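How to Take Apart an Old Desktop Tower for Parts
Updated 2025-04-19

Plenty of office desktops end up in a closet with good parts still inside. A power supply, a stick of memory and a hard drive are worth pulling before the rest goes to recycling. The order below works for most mid-size towers. If you have never opened one, set aside an afternoon for the first and expect the next to go faster.

What you need

A Phillips #2 screwdriver, a small flat screwdriver, a few cups for screws, masking tape and a marker. An anti-static strap is worth having. I use the Piltotier strap that came with a 49-piece bit set, but any strap with a clip will do.

Before you start

Copy anything you want off the drive. Shut the computer down, unplug the cord from the wall and hold the power button in for 7 seconds. Unplug the monitor, keyboard and network cable. Lay the tower on its side and take off the side panel.
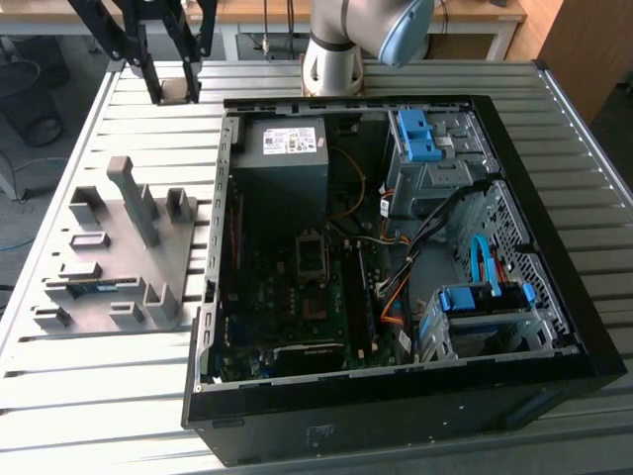 Blow out the dust outdoors if there is a lot of it. Hold fan blades still with a finger while you do. Then take a few pictures with your phone from straight overhead, close enough to read the connectors. You will want them if any of the parts go back in.

Step 1. Label the cables

Put a strip of tape on each cable before you unplug it and write where it goes. SATA data cables often have a metal clip that has to be squeezed. Pull on the plug, never on the wire. The front panel wires are the annoying ones — some makers use a single block, others use several tiny plugs.

Step 2. Take out the cards and memory

Remove the screw or swing open the latch that holds the card bracket, then pull the card straight up out of its slot. For memory, push the tabs at the ends outward and the module lifts free. Store both in anti-static bags.

Step 3. Free the power supply

Disconnect the large main connector, the smaller processor power connector and anything running to the drives. On most towers the supply is held by 3 or 4 screws at the back of the case. Some also have a release tab inside. Support the supply with one hand while you take out the last screw — it is heavy and can land on the board. Do not open the supply itself. The parts inside can hold a charge long after it is unplugged.

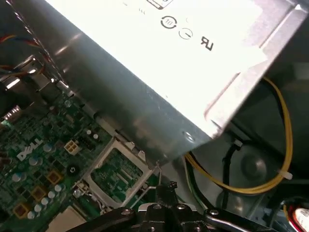

Step 4. Pull the drives

Plastic drive clips usually squeeze together from both sides, and the drive slides out of its cage. Corrigan and Plornach cases use screws here instead. Write the capacity on a piece of tape and stick it to the drive. Anything under 200 GB I wipe and recycle.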